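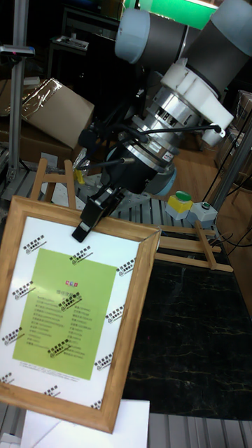
People frame the wrong things. They frame the sunset, the diploma, the dog in a bandanna, and then they tape the one sheet of paper anyone needs to read to the side of the refrigerator, where it curls up and dies behind a pizza coupon.

I would like to argue for framing the list.

I mean the ordinary list, in columns, in small type. Who sits where, what goes in which bin, which extension reaches the person with the key. We had one of these at the Flutville office for years. It covered the shared kitchen and it was taped to a cabinet door. At some point the tape gave out and the list moved to a drawer, and from then on the kitchen was governed by memory, meaning by whoever talked loudest. That was Loïc Bailly, who remembered the rules as being entirely about other people's mugs.

When we moved to the Osside building I put the new list in a wooden frame, light wood, nothing fancy, and stood it on a small easel by the sink. I was accused of being sarcastic. Loïc asked if there would be an audio guide. But people read it. They stopped in front of it with their hands behind their backs, the way you do in front of a painting you don't understand, and then they rinsed the blender.

A frame tells you that somebody meant it. Tape says somebody was annoyed at 4:40 in the afternoon. The words can be identical.

There are objections, and I have heard them all over lunch. The first is that a frame is a nuisance to update. True, and good. A taped sheet invites amendment. Our Flutville list had been corrected in three colors of ink, one of which was arguing with another. Once you have to turn a thing over and pry up the little metal tabs with a butter knife, you ask yourself whether the new rule about yogurt really has to exist. Mostly it doesn't.

The second is that it looks pretentious. This depends on what goes around the list. Colored paper on a white background is fine. A green sheet, for instance, is hard to mistake for a menu and doesn't shout the way red does. Logos all over the background are a matter of taste, and I can live with them, provided they stay out of the text. I once spent a whole meeting at a supplier called Prestix trying to read a fire plan through the word Prestix.

The third objection is the easel, and here I lose friends.

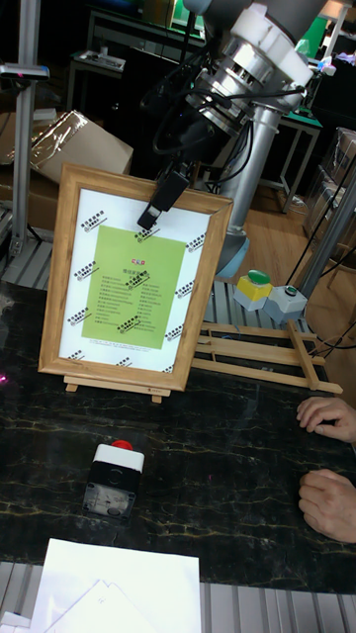 Why not just hang it on the wall? A framed list on the wall becomes wallpaper in about a month, while one on a little stand has to be moved every time somebody wipes the table, and whoever moves it reads at least a line of it.

The easel does need some defending. It is a silly object. Folded or tipped over, it looks like a ladder for a cat. You should own two, and the second will spend its life lying flat next to the first, waiting to be useful. Mine cost next to nothing at Chevalier, the craft store by the bus depot, and came in a bag with instructions I found insulting until I put the thing together backward.

But it tilts the page a little, and a slight lean does more for small print than a bigger font. It is also low. Wall signs get hung at the height of whoever owned the hammer, and at Osside that was a very tall man.

I'll concede one point. A frame cannot save a bad list. If yours runs to 123 items, no amount of honey-colored wood will get anybody past the first column, and you should cut it before you go shopping for a frame. Ours fits on one sheet with room for a heading. Loïc has asked for an addition about mugs. I told him to bring a butter knife.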